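What Is an Installation? (And Can I Walk on It?)

The first time I walked into an art installation, I said sorry to it. I thought I'd wandered into a closet by mistake! There were 349 umbrellas hanging upside down from the ceiling, and I backed right out the door. Then a guard waved me in again, and I stayed for an hour.

So what was it? An installation is art that takes up a space. A painting stays on the wall and you look at it from the front. An installation might fill a room, or a hallway, or a whole parking lot, and you get to go inside it or walk all the way around. The artist thinks about the floor, the light, the sounds, even the smell (one I visited in October smelled like oranges, and I was hungry all day).

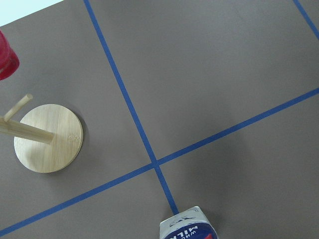
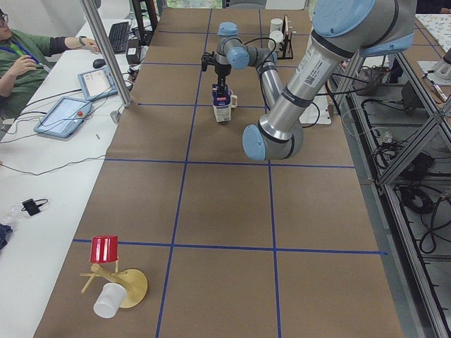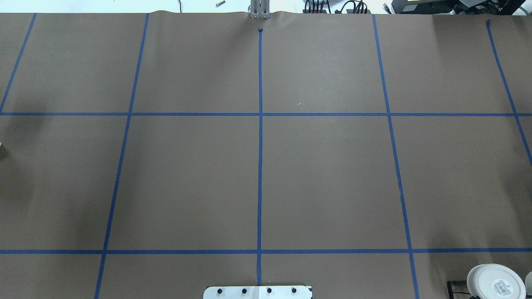

My favorite one is called Pudari, by an artist named Facundo Godoy. He hung 415 paper boats on threads, all at different heights. When you walk under them, the air moves and the boats rock. If you stand still, they slow down. That means you're part of the art, which I think is pretty great.

Can you touch an installation? Sometimes! Look for a sign, or ask a guard. Some artists want you to climb and poke and ring the bells. Others used things so thin that one finger could snap them.

And what happens when the show is over? Mostly it gets taken apart and packed in boxes. Pudari comes with a drawing that shows where every boat goes, so another museum can hang it again.

Want to make your own? Pick a corner of your room and one thing you have lots of, like socks or paper cups. Hang them, stack them or line them up, then invite someone in and watch where they walk first. Ask before you put anything on the ceiling, please. I didn't, and my mom still brings it up.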